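Head-to-head records should carry an expiry date

Most fixture pages in lower-division football now open with a head-to-head panel: meetings, wins, draws, losses, goals for and against. The panel is cheap to produce because the data already sits in the results table. It is also the least informative item on the page, and I would argue that it should be dropped by default for any pairing whose most recent meeting is more than three seasons old.

The problem is one of sample composition. Two clubs that have met 30 times over several decades did so with different squads, different coaches and, in many cases, different grounds. Aggregating those matches produces a ratio with a denominator large enough to look respectable. The individual observations have almost nothing in common beyond the names of the clubs, and in the case of merged clubs they lack even that.

In July I worked through 861 fixtures from the Nyanda regional league archive and compared two simple predictors of the result: the all-time head-to-head leader, and the side with more points from its previous six matches. Drawn matches were set aside, as were pairings with a level record, which left 247 usable fixtures after the older seasons with incomplete tables were removed. The recent-points predictor did better in every season I tested. The head-to-head leader performed no better than simply choosing the home side, and in two seasons it performed worse.

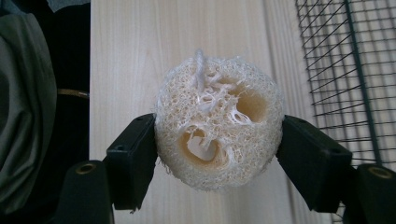

Veronika Kelemen wrote in after an earlier version of this column to say that the panel was never meant as a forecast. Supporters read it as history, she argued, and a derby without its record is a poorer page. She would keep the totals and remove the percentage bar.

I accept part of this. A dated list of past results is a legitimate archive item and should stay one click away. The percentage bar is a different object. It is placed beside the kickoff time, coloured in club colours and labelled in the present tense, and readers will treat it as a statement on the coming match whatever the publisher intended.

There is a workable compromise. Restrict the panel to meetings in the same competition, cap it at the last three seasons, and print the date of each match. Where fewer than three meetings qualify, show the list and omit any summary figure. Neutral-ground matches should be marked, and penalty shootouts recorded as draws with a note. None of this requires new data, only a filter on the query.

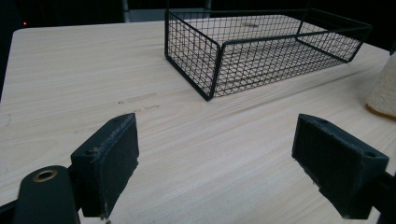
Wire mesh basket on a wooden tabletop.

The remaining objection is that a shorter panel leaves white space on the page. That space could hold the days of rest each side has had since its last match.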